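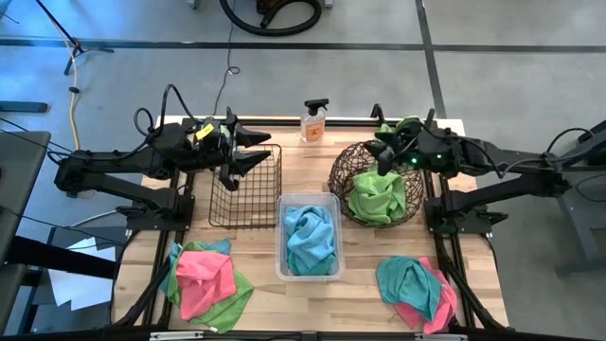

A reader at Memholm wrote in to say that the last two-arm station they bought came with a promise of 1,000 clean examples in the first week, and that what they got was a week of lining up cameras. Could we please list this one without the promise? Yes.

Plokow Two-Arm Recording Station
Sold and serviced by Rumville

The Plokow is a table with a robot arm on each side and a frame to hold it all together. You use it to record examples of a hands-on job, and you feed those examples to a learning system. We sell it because the frame is stiff and the spare parts show up when we order them. We can't tell you your model will learn anything from it.

Who it suits
Groups that already know which task they want to record and have someone free to sit and record it. If you are still picking a task, keep your money for now.

The cloth sorting starter task
The task we suggest first is moving microfiber cloths between a wire basket, a clear plastic bin and a round woven basket. It sounds dull and it is. Cloth never lands the same way, though, so a system that has only memorized arm paths tends to get found out early. Mix the colors in the starting piles, and change the piles between runs. An operator left alone will build the same pile all afternoon.

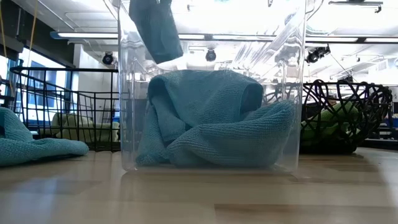

Cloth sorting from the side, clear bin between the two baskets.

A word on clear plastic. It picks up glare from ceiling lights, and you can see the room through it. Some buyers swap the bin for a solid one to get better scores. We think that defeats the purpose, but record a few runs with each and see what your own cameras make of it.

What's in the crate
Arms, left and right, with grippers
Frame rails and mounting plates
Wood tabletop
Cable set
Recording software, license for 2 seats
Printed setup guide (the October revision; throw out any older one)

Not included: cameras, baskets, cloths, a computer, or patience.

About the sample set
Each station comes with 168 recorded runs of the cloth task. Treat them as a way to check that your files load. They were made on our table under our lights, and we would be surprised if they helped much on yours. Failed grasps are left in and marked. Please don't delete them before you've looked at them - a set with every miss taken out can make a weak system look better than it is.
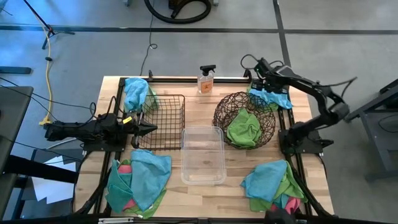 Claims we won't repeat
The maker's brochure says a new operator is "fluent in minutes." Ours weren't. It also says the station "captures human skill." It captures joint positions, gripper commands and whatever video you hook up to it. Whether skill is in there is your problem to test, on piles the system hasn't seen.

Add-ons
Đorđević soft finger pads, one set per gripper. Better on thin cloth, slower to let go. Try the stock fingers first.
Extra software seat.
On-site setup, one day. Worth it if you have never lined up cameras before.

Lead time and returns
Stations ship 6 weeks after payment clears. Unopened crates can come back for a full refund. Opened ones are inspected first, and worn gripper fingers are charged at list price. Slow training results are not a fault under the warranty.

Page last checked December 2021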